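Progress Report 2: Introduction of Automated Handling at the Watton Returns Hall

Submitted to: Holanda Workplace Fund
Prepared by: Jussara Lins, project lead, Duvholm
Date: May 17, 2023

1. Purpose of this report

This report covers the second period of the grant. It describes the state of the sorting cell, the demonstration work done by hall staff, the changes to job content, and the items on which we ask for a decision from the Fund. Technical drawings and the signed training records are filed separately and are not repeated.

2. Background

The Watton hall receives returned and mixed small goods from retail customers. Items arrive in bags and cartons without any order. Before the project, all sorting was done by hand at fixed benches. A sorter picks an item, checks its condition, and places it in a clear bin or on the reject belt. The task is light in terms of weight but repetitive, and the hall has had a long record of wrist and shoulder complaints.

The project was approved on the basis that the first pass of sorting would move to an automated cell, and that the 44 sorters on permanent contracts would keep their hours and pay grade. The cell is named Vaka in all internal documents.

3. Status against plan

Work package A, cell frame and guarding: complete. The safety inspection was passed in February with two remarks, both closed.

Work package B, transport in and out of the cell: complete except for the reject chute. The chute supplier delivered the wrong flange. A replacement is on order and a manual tote is used in the meantime.

Work package C, demonstration recording: in progress. See section 4.

Work package D, change of job content: in progress. See section 5.

Work package E, trial running on the live flow: not started. Start depends on the outcome of C.

4. Demonstration recording

The control software for Vaka is trained on recordings of people doing the handling task. Eleven sorters have been released from the benches for part of each shift to record. They were selected from those who applied, with preference given to people who had medical restrictions on bench work.

Recording is done with hand-held grippers. The operator closes and opens the jaws by hand, and the motion and the view from the tool are stored together. By the end of the period 1206 demonstrations had been recorded, of which 460 have passed review and been released for training. The remainder are either awaiting review or have been returned. The review step is the present bottleneck. It is done by Alcides Brito alone, and a second reviewer is being trained.

The most frequent reasons for return are a grasp that slips and is corrected halfway, a start position outside the marked range, and a hand passing in front of the tool camera. None of these is an operator fault in the disciplinary sense. Returned recordings are discussed with the operator and are not counted against the individual.

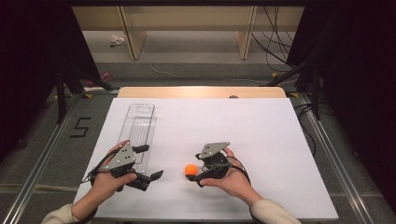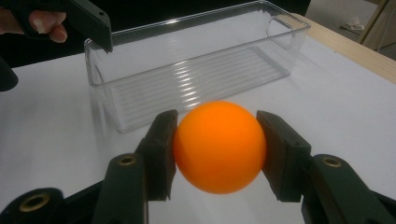 Task definition took longer than planned. The first version of the work instruction was written by engineering and described each task as a start point and an end point. Sorters found this too loose, as it left open which hand should act and where on the item the jaws should close. The second version was written by Érica Brandão, a sorter with long bench experience, and it specifies the grasp. For round items such as the orange ball, the fingers are to close on opposite sides, and the long clear bin is the target container. Two grippers are held throughout, one in each hand, including in tasks where one of them has little to do. The review pass rate rose after the second version was issued, and we have kept the practice of having sorters write the instructions.

Soft packaging remains unsolved. Bags with loose contents change shape when gripped, and reviewers do not agree on what a correct grasp looks like. We propose to leave soft bags outside the scope of the first trial and to keep them at the manual benches.

5. Effects on staff

5.1 Content of work

Three roles now exist where there was one. Bench sorters continue as before. Recording operators produce demonstrations and write task instructions. Cell attendants will load the cell, clear faults, and handle rejects once trial running begins. Attendant training has been drafted by Washington Bragança and will be tested on the first group before it is fixed.

Staff rotate between bench and recording within a shift. The intention was to reduce strain. The result is mixed. Shoulder complaints among recording operators are lower than before, according to the short form filled in at the end of each week. Complaints about the thumb and the base of the hand are higher. The handle of the tool must be held firmly while the jaws are closed, and this is a different load from picking by hand. The occupational health service has examined the matter and advised shorter recording blocks with a break between them. The advice was adopted. It lowers the number of recordings per shift and this has been entered in the revised schedule.

5.2 Pace and monitoring

At the start of the period the recording software displayed a running total for each operator on a wall screen. The staff side objected. The screen was seen as a return of the individual pick rates that the hall abandoned some years ago. It was taken down, and totals are now shown per team and per task only. Individual data are kept for review purposes, with access limited to the reviewer and the project lead.

The staff side has also asked who owns the recordings and whether they can be used at other sites. The present agreement is silent on this. A draft clause has been prepared with the Duvholm legal office and is under discussion. Until it is signed, recordings stay on the Watton server.

5.3 Pay

Recording operators are paid at bench grade. Several have pointed out that writing work instructions is normally a higher-grade task. We consider the point justified. A supplement for instruction writing has been costed and is included in the budget request in section 7.

5.4 Concerns about employment

Two meetings were held with all shifts. The main question at both was what happens after the guaranteed period ends. We were not able to answer it, and said so. Tarcísio Marinho, who represents the staff side in the project group, has asked for the answer in writing before trial running starts. We support this request. Willingness to record has been good so far, but several sorters have said that they do not want to train a machine without knowing their own position afterward.

6. Risks

Review capacity. If the second reviewer is not in place by the next reporting date, the training set will be too small for the trial and work package E will slip.

Hand strain. If complaints do not fall with the shorter blocks, the handle will need to be redesigned. The supplier has offered a lighter version, but we have not yet tested it.

Agreement on recordings. If the clause is not settled, the staff side may withdraw from recording. The risk is rated medium.

Reject chute. Low risk. The manual tote is adequate for the volumes of the first trial.

7. Requests to the Fund

7.1 Approval to exclude soft bags from the first trial.

7.2 Approval to move the unused travel budget to the instruction-writing supplement and to the hours of the second reviewer. The total budget does not change.

7.3 A written statement on whether the Fund accepts an extension of the employment guarantee as an eligible project condition. Management at Duvholm will not commit before this is known.

8. Work in the next period

Recording continues on rigid items. Review of the waiting recordings takes priority over new ones. The attendant course is run with its first group and revised. Occupational health repeats the hand examination for all recording operators. The replacement flange is fitted when it arrives, and the chute is tested with empty cartons before goods are sent through it.

Questions on sections 4 and 6 should be sent to Alcides Brito. Questions on section 5 should be sent to the project lead, with a copy to Tarcísio Marinho.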